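Home | News | Fixtures | Table | Players | Podcast

Lunden sent back early as Grullum wait on scan for striker Bandara

28 March 2026

Grullum will be without Arif Bandara for the next part of the season after the striker hurt his left knee in training, and the club has called back winger Ásgeirsdóttir's old strike partner Lunden from her – sorry, from his – loan at Studside to cover the gap. An earlier version of this page had the two mixed up.

Bandara, who has 14 league goals this season, went down in a small-sided game near the end of the morning session. He walked to the treatment room with help and left the ground on crutches. Grullum said in a short statement that he will have a scan and that no date for his return will be given before the result is known.

It comes at a difficult moment for the club. Grullum are in fourth place and have 10 matches left to play, and Bandara has started every league game since November. No other player in the squad has reached five goals.

Head coach Rosemarie Ruppert spoke to reporters at the training ground and did not try to hide her disappointment.

"Arif is the player the others look for when we win the ball," she said. "We can change the shape and we can put another man there, but he has been very important for us and I will not pretend it is a small thing."

Ruppert was asked if the artificial pitch had played a role. The team has been training on it while the grass is being repaired, and two players complained of sore ankles earlier in the month. She answered that the medical staff had looked at the surface before the season and were satisfied with it.
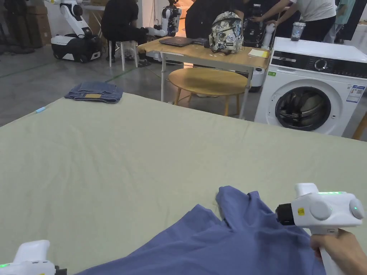 Lunden returns from Studside

Lunden joined Studside on loan in the winter and was expected to stay there until the summer. The agreement had a clause which allowed Grullum to bring him home if one of their first-choice forwards was injured, and the club used it the next morning.

The 20-year-old scored three times in nine matches for Studside, all of them from inside the six-yard area. He is a different kind of forward from Bandara – taller, less quick over the first metres, and at his best when the ball comes in from the side. That could mean more work for the full-backs, who have been asked to stay deep in most away games this season.

Studside were not happy to lose him, but their manager said he had always known it could happen. They are now left with one senior striker for their fight against relegation. They have asked the league if they may register a replacement outside the normal window, and an answer is expected before their next home game.

Lunden will wear number 17, the same shirt he had before he left. He has played 753 minutes for the Grullum first team in all competitions, many of them as a substitute in the last part of matches.

"He went away as a boy who wanted to show every trick in one game," Ruppert said. "I have watched him at Studside and he is calmer now. He waits for the ball. I like that very much."

Contract talks on hold

The injury also touches the question of Bandara's future. His contract runs out at the end of next season, and the first talks with his agent were planned for this week. They have been moved to a later date at the wish of the player, who wants to know the result of the scan first.

Grullum are believed to have offered two more years with a higher wage. The player's side would like three. One club from abroad sent a scout to the last two home games, although no offer has been received.

Winger Ásgeirsdóttir, the captain of the Grullum women's team, trained beside Bandara last year when both were coming back from injury. She sent him a message of support on the club's channel and wrote that he was "the most stubborn person in the gym", which she meant as praise.

Grullum play away in their next match and then have two games at home. Ruppert would not say if Lunden will start or come from the bench.

More football news
Studside ask league for permission to sign a forward
Grass pitch at Grullum to open again before summer
Women's team: captain's late goal earns a draw
Season ticket prices to stay the same next year

Contact the sports desk | Corrections | Copyright 2026, all rights reserved | Back to top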